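Who checks the checklist? Speaker notes, Thu 22 October

Slot is 40 minutes including questions. Skip the section on gloves if the previous speaker overruns.

Opening

Start with the binder. Hold it up. Our site rules for shared benches (person on one side, arms on the other) run to 11 pages, and I wrote four of them, so I'm allowed to be rude about it.

Ask the room: who has read their own rules since they signed them? Wait. Don't fill the silence.

Then the claim for today. Most of what we call good practice for bench-top arms is copied from somewhere else, usually from guidance for big machines behind a fence. Some of it copies well. A lot of it is there to make an auditor feel better.

Rule one: "Keep hands clear of the workspace"

Everybody has this one. It is on our wall in red. I would like to know what it means on a table where a person lays out the objects.

Read our wording aloud: "Operators shall not enter the workspace while the system is energised." Then ask where the workspace starts. At the rim of the table? At the cloth? At the furthest point the gripper can get to? We gave three people at Vureo the same bench and the same sentence and got three lines drawn in three places.

Leave the slide up for a bit. Let them look at the two arms over the table and the fingers holding a card at the near edge. Ask for a show of hands on whether the rule has been broken. I expect a split, and I'd be worried by a room that agreed. Remind them that a still won't tell you whether the motors are live, and a lit indicator won't either unless somebody has written down what it means.
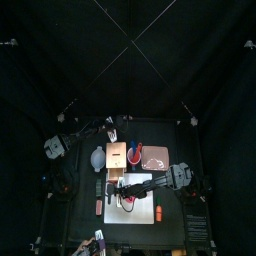
Rule two: "The bench shall be kept tidy"

Tidy is a word for bedrooms. If the job is sorting household bits, the clutter is the job. A coiled cable on a white board may be there on purpose, and so may a drawer left pulled out. What I want written down is which objects belong to the task and what goes back in the cupboard.

Bjarnason tried a layout sheet for each task. Good idea, badly kept. By May the sheets and the tables had nothing to do with each other. Say this kindly, they are in the third row.

Rule three: labels

We put labels on everything. Ask who can read theirs from where the operator stands. If you need to lean over the table to read the warning about leaning over the table, move the label or print it bigger.

Rule four: counting hours

Flotis inspects grippers at 2,000 hours, Prenside at 3,000. I asked both where the number came from. Neither could tell me. I don't say either is wrong. I say write "we guessed" next to it and put a date for looking again.

What I'd keep

Stop button within reach of the person laying out, tested at the start of each shift.
A marked line for hands, on the table itself.
One named state in which reaching in is allowed, and a way to tell you are in it.
Speed limit while anyone is at the bench, set in the controller where the operator can't change it.

That fits on one page. The other ten can go in a drawer.

Likely questions

"Isn't this what the risk assessment is for?" Yes, if it was done at that bench with those objects. Ask when theirs was last opened.

"Would a light curtain solve it?" It might, for some layouts. It also trips every time someone sets down a cup, and then people find the bypass. Tell the bypass story only if there is time.

"Can we have your one page?" Yes, but fill in your own line and your own speeds before you pin it up.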